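Condon Gripper Kit: Notes from a Loan Period
22/05/2024

The Condon gripper kit was made available to this blog by its distributor, Westarik, on the usual terms. The kit was returned at the end of the loan, and no payment was received for this review.

The package consists of the gripper, a wrist camera, a mounting plate and 12 months of software updates. Setup took 2 hours, most of which went to the cable routing. The printed guide is clear on the mounting plate and rather thin on camera settings, a point we also raised when we reviewed the Desmet kit in December.

The fingers have fine grooves along their inner edges, and each has a long slot in its upper face. The view from the wrist takes in both tips and a good part of the bench behind them.

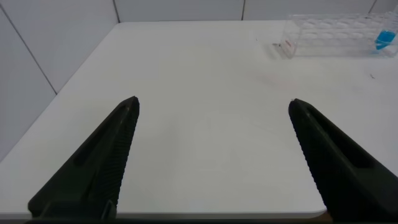
Fingers open over the bench, with the clear tube rack at the back.

We ran 112 picks over the loan period and recorded 8 drops, all with the factory grip setting. A lower closing speed is advised for light plastic parts. The setting is kept in a submenu and must be entered again after each restart, which Westarik has been asked to correct.

Clear plastic remains a difficult material for any camera. Against a white bench, the walls of the rack show only as pale gray outlines, while the yellow and blue items in it stand out at once.
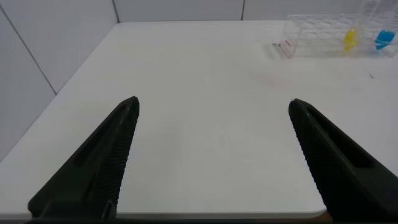
Can the kit be bought without the camera?
Westarik supplies the gripper and plate alone on request, through its Stistport office. The update plan is then sold separately.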